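[gripper-users] Re: 접시를 잡은 상태에서 핑거가 풀리는 문제 (양손 작업)

보낸 사람: Yến Đồng
받는 사람: gripper-users 메일링 리스트

안녕하세요, Worklow의 옌입니다. 한국어가 아직 서투르니 이상한 표현이 있으면 양해 부탁드립니다.

Emrys Eynon 님이 쓰셨습니다:
> 저희 쪽에서도 도자기 그릇을 들 때 오른쪽 핑거가
> 갑자기 느슨해지는 일이 2번 있었습니다. 한 번은
> 그릇이 바닥에 떨어져서 깨졌습니다. 피벗 나사가
> 원인이라고 생각하는데, 패드 마모일 수도 있습니다.
> 혹시 어떤 그릇에서 발생했는지, 어떤 자세였는지
> 알려 주실 수 있습니까?

답변이 늦어서 죄송합니다. 저희는 식탁 정리 작업을 324회 기록했고, 그중에서 16회에 같은 증상이 나왔습니다. 모두 그릇의 가장자리를 잡는 동작이었습니다. 귤을 잡을 때는 한 번도 나오지 않았습니다.

피벗 나사를 확인해 보니 손으로 돌아갈 정도로 풀려 있었습니다. Sanne Van Dijk 님이 나사를 다시 조였고, 그 후에는 증상이 줄었지만 완전히 없어지지는 않았습니다. 그래서 저는 패드도 의심하고 있습니다. 파란 패드의 표면이 매끈해진 것을 새것으로 바꾸면 조금 더 오래 버팁니다. 다만 이것은 아직 충분히 시험하지 못했습니다.

또 하나의 문제는 두 그리퍼의 간격입니다. 양손이 가까워지면 한쪽 암이 다른 쪽의 그릇을 건드릴 수 있습니다. 이것은 고장이 아니지만 안전을 위해서 같이 보고합니다.

작업 사진을 첨부합니다. 식탁과 그릇의 배치, 그리고 잡는 자세를 참고해 주십시오. 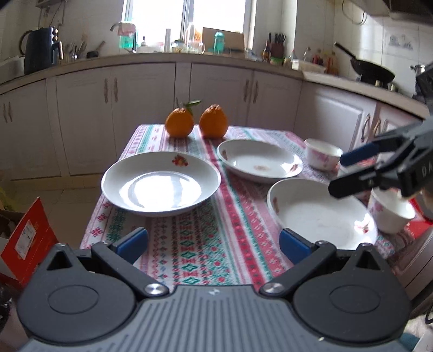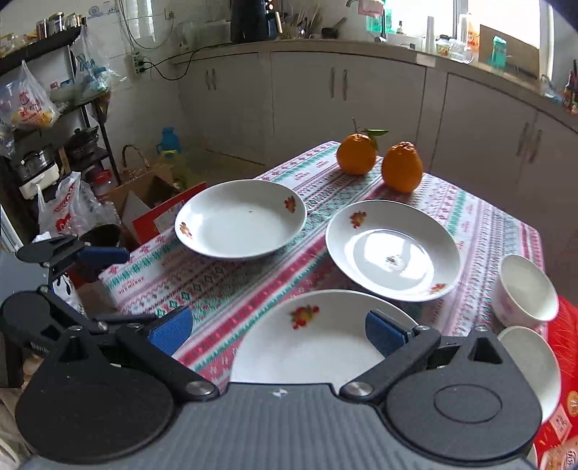
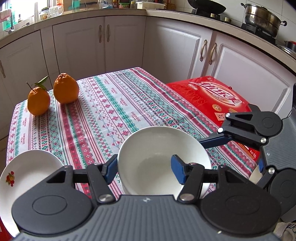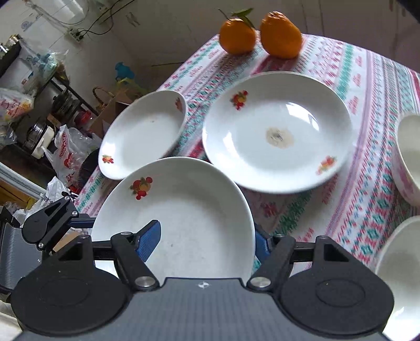
당분간 지켜 주셨으면 하는 사항

1. 시작하기 전에 양쪽 그리퍼의 피벗 나사를 손으로 확인해 주십시오. 돌아가면 사용하지 마십시오.
2. 그릇은 식탁 위에서 낮게 들어 주십시오. 식탁 밖으로 들고 나가는 동작은 잠시 중지합니다.
3. 깨진 조각은 반드시 장갑을 끼고 치워 주십시오. Ruby-Lee Katene 님이 지난번에 손가락을 조금 베었습니다.
4. 증상이 나오면 기록을 지우지 말고 회차 번호와 함께 저에게 보내 주십시오.

Emrys 님께 질문이 있습니다. 떨어진 그릇은 깊은 것이었습니까, 얕은 것이었습니까? 그리고 나사 고정제를 사용해 보신 분이 계시면 제품과 사용량을 알려 주시기 바랍니다.

감사합니다.
Yến Đồng 드림
Worklow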